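Money Between Partners: Frequently Asked Questions
Plellow Household Money Pages

These come from the letters we get. The answers are our opinion, and we're suspicious of most advice in this area, including the kind that gets shared 1703 times before lunch.

Should the person who earns more pay for everything?

Says who? Usually it's somebody with a large following and no view of your bank balance. If one of you earns more and is happy to cover dinner, fine. If one of you is covering dinner on a credit card because a stranger online said that's what love looks like, we'd call that debt.

Is a joint account a sign of commitment?

It's a sign that you both went to the bank. Plenty of couples share an account and hide purchases from each other anyway. A joint account is handy for rent, power and groceries. We wouldn't read much more into it than that.

My girlfriend and I want to split bills by income. Is there a formula?

Add up both take-home incomes, work out each person's share of the total, and split the shared bills the same way. It's simple on paper. The trouble starts with what counts as a shared bill. His gym? Her phone? The dog that was there before either of you signed the lease? Write the list first and do the math second.

We tried a budgeting app called Flirkevow and fought more than before. Did we do something wrong?

Probably not. An app that pings both of you each time somebody buys a coffee is going to start fights. Turn off the alerts and look at the totals once a month. If you still can't stand it, use a notebook.

Who should pay for clothes, furniture and other things for the home?

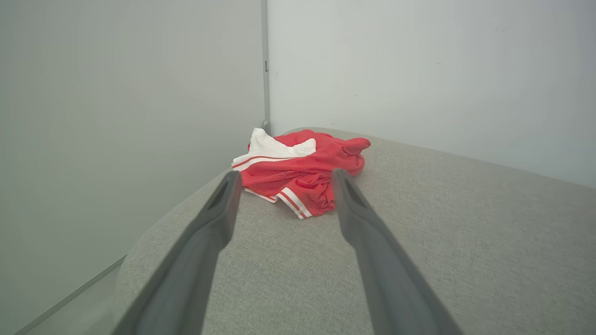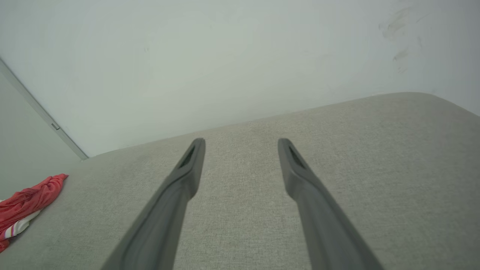
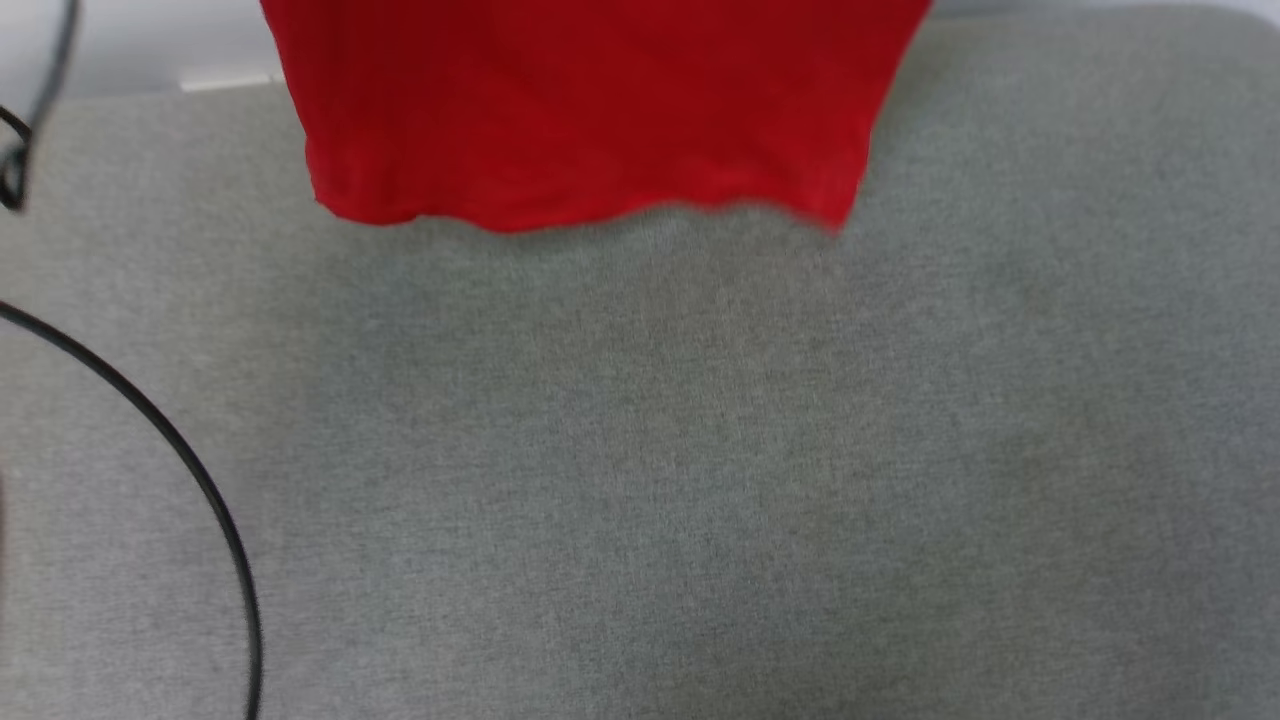 We'd split these into two piles. Anything you'd take with you if you moved out is yours, so pay for it yourself. Anything you'd have to argue over is shared, and it's worth agreeing on a limit before either of you buys it alone. One couple who wrote to us set theirs at $40 and gave up within a month, as it covered nearly everything in the store. They raised it to $87, which strikes us as oddly exact, but they say it works.

What about the Arnardóttir method?

You mean the one where each partner gets a weekly allowance and has to spend all of it on the other person? We've read the booklet. It has 11 rules and not one of them mentions savings. Try it if you have cash to burn - otherwise we'd pass.

Do I have to tell my partner what I earn?

You don't have to. But if you're living together and planning to marry, it's hard to see how you'd plan anything without it. We get letters from people who found out after the wedding, and they are not cheerful letters.

He says buying me gifts is how he shows love. Why does it bother me?

Maybe the gifts show up right after an argument. Maybe you're the one paying the electric bill. Ask him to cover the bill next time and see how he takes it.

Do you recommend the couples' money course at Skeltum?

No. We sat through the free session and most of it was about signing up for the paid one. Ask for the full price in writing before you hand over a card number.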